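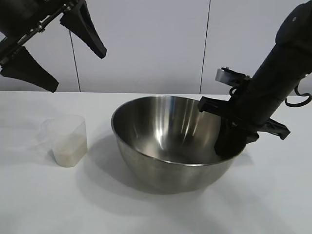
Fig. 1. The pouring bench: bowl, measuring cup, two arms.

Unit 7: Reading a Vendor Offer
Handout to go with the lecture of 2019-03-28
Maricica Filip

Bring this to the lab section. The slides are mostly the same material with worse spelling.

1. The offer

We are using the Crabtree two-arm kitchen package, sold by Usteo, as our case for the rest of the unit. You should have read the four-page offer already. If you have only read page one, you have read the adjectives, and you may skip ahead to page three, where the nouns are.

The package comes in three pieces:

Crabtree base: two arms, two parallel grippers, controller, stand.
Elley: the teaching software, licensed per seat, renewed every July.
Andeden plan: support, spare finger pads, and a phone number.

The offer says the package "handles everyday kitchen tasks out of the box." Underline "handles," "everyday," "kitchen" and "tasks." Then underline "box." For each word, write down what you would have to see before you believed it. Last year's class got two pages out of "everyday" alone, and some of it was legible.

2. Turning a claim into a task

A claim can't be tested. A task can. For this unit the task is rice from a measuring cup into a mixing bowl, which any eight-year-old can do and which covers a surprising amount of the offer.

Split it up before you score it:

a. Steady the bowl.
b. Take the cup by the handle.
c. Lift and carry without spilling.
d. Tip over the bowl.
e. Put the cup back down, upright.

Vendors like to talk about (d). Trouble likes to live in (b) and (e). A demo video that starts with the cup already in the air has skipped the part you were going to pay for.

Write your pass rule before you watch a single run. "It went pretty well" is a pass rule only if you are the one selling it. Ours for this unit: a run passes if all five steps finish with no hand on the bench and no grains outside the bowl. You may argue for a looser rule, in writing, before the lab.

3. What the arm gets to look at

Page three of the offer lists "close-range vision" as a feature. Treat it as a question. A view from down at the gripper is good for small distances and poor at the big picture, so ask what the software does about whatever lies outside it.
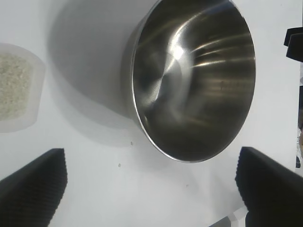 Fig. 2. Gripper view of the bench. The bowl runs out at the top and the container at the left.

Two more things to look for in a view like Fig. 2. First, polished steel. Highlights on a curved wall move when the viewpoint moves, and software that has learned "bright patch means edge" is in for a long afternoon. Second, frosted plastic on a white table, which is about as little contrast as money can buy. Ask the vendor whether the tests were run with your dishes or with theirs. Theirs are often orange.

Questions for the supplier, to be sent in writing:

Which objects were used in the published trials?
Was the lighting changed between runs?
Who reset the bench, and does that time count?
What happens when the grip fails? Does the arm know?

The last one gets the most interesting silences.

4. The numbers

The offer quotes 344 successful runs. It doesn't quote the number of attempts. Without that, 344 is a nice number in the way that 345 is.

Payload is given as 2000 grams per arm. Our cup of rice will not trouble it. A thin plastic handle is a different sort of problem, because the weight hangs off to one side and wants to turn in the fingers. Payload figures say nothing about that, so ask for grip force and pad material as well.
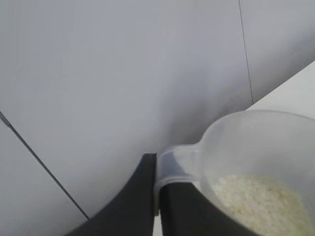 Cycle time is given as 69 seconds, with no word on where the clock starts. If it starts at (a) and stops after (e), fine. If it starts at (c), go back to section 2 and feel clever.

For the lab, each group plans 50 runs, same cup, same amount of rice, and logs every one of them, including the ones where somebody bumped the table. Record the step at which a run failed. A column of ticks and crosses tells you very little in a week's time.

5. To hand in

One page, both sides allowed. Name the claim you tested, your pass rule, your failures by step, and one sentence on whether you would sign the offer as written. "It depends" is acceptable if you say on what.

Sweep up the rice before you leave. The Andeden plan does not cover it; I checked.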